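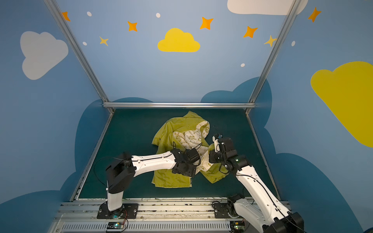
Both arms on the yellow-green top, Dellar kit.

From: Ewan Pomare
To: two-arm-users list
Date: Monday, August 23, 2021
Subject: Re: Dellar bench kit – anyone got one?

Elibariki Owino wrote:
> We're looking at the Dellar two-arm kit for handling clothes, mostly
> sorting and folding. The shop wants 600 for the arms and rails, and
> another 200 if you take the wrist cameras. Has anybody on here lived
> with one for a while? Felista says the Zirkska is better made but I
> can't get a straight answer out of them on delivery. Also, do the
> grippers cope with thick fabric?

Hi Elibariki, hi all,

Yes, we've had the Dellar since June and I like it a lot more than I thought I would! I can't help with the Zirkska, I'm afraid (Musyoka had a go on one at Bosville and was keen, so do badger him).

I'll take your questions in the order I care about them.

1. The grippers. Thick fabric is fine, it's the slippery stuff that gives us grief. A sweatshirty sort of thing with a printed panel is a good test, because you've got one arm holding the print and the other trying to find a fold next to it, and the two wrists end up very close together. Go slowly at first. Ours came set far too fast and I turned the speed down to 50 per cent on day one – it's still there. 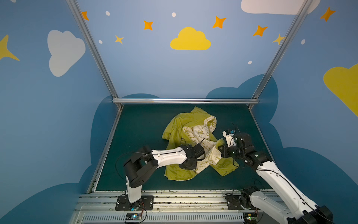
2. The rail and the mounts. Really solid, no complaints. Both arms bolt to black plates on the front rail and you can slide them along before tightening up. The little circuit boards sit right out in the open though, wires and all, so I'd want a cover if you've got people leaning over the bench all day. Kheri has asked Dellar for one and they were nice about it, but nothing has come in the post yet.

3. The wrist cameras. Pay the extra. I wasn't going to, and Kheri talked me round. The view from overhead is lovely for seeing what both arms are up to, but from the wrist you get the two fingertips and the cloth between them, nice and big.
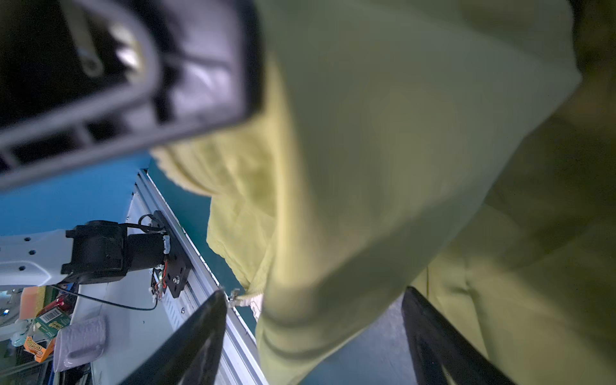
The cable for them is on the short side, mind, so order the longer one at the same time or you'll be paying postage twice like I did. Setting up took me 2 evenings, and most of that was me reading the wrong page of the manual.

If you're anywhere near Nyaga you're welcome to come and have a play before you spend anything. Bring a jumper!

Cheers,
Ewan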